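Faith and Festivals | Ages 8 to 11
Reading time: 3 minutes

Why do people go on pilgrimage?

A pilgrimage is a journey to a place that matters in someone's religion. The person who makes the journey is called a pilgrim.

People have been doing this for a very long time. Christians have walked to Jerusalem, Rome and Santiago de Compostela. Muslims travel to Makkah for the Hajj. Hindus visit the river Ganges, and Buddhists go to Bodh Gaya, where they believe the Buddha became enlightened.

Some pilgrimages are much smaller. Every May, 200 people walk from Lakine to the old chapel at Restholm. They set off at six in the morning and stop 3 times on the way to pray and have something to eat. The last part is a flight of 116 stone steps.
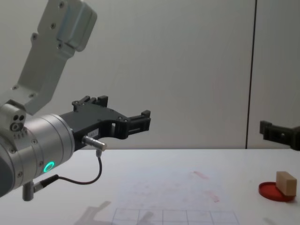
Iraklis Makris remembers his first walk to the chapel, when he was nine. He says his feet hurt by the second stop and he wanted to go home, but an older lady taught him a song and they sang it all the way up the steps.

Pilgrims go for different reasons. Some want to say thank you to God. Some are sorry for something they have done. Others are ill, or are praying for a person who is. Many say they just want quiet time to think.

In the Middle Ages a pilgrim might be away for months. Roads were rough and there were robbers, so people travelled in groups. They often wore a badge to show where they had been – a scallop shell meant Santiago.

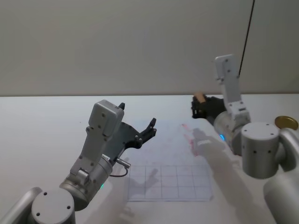 Monks and nuns gave them beds for the night, and sometimes soup and bread. A house like this was called a hospice. The word comes from the Latin for a guest or a host, and so does "hospital".

Words to know
Shrine: a holy place, often linked to a saint
Relic: something kept because it belonged to a holy person, or a part of their body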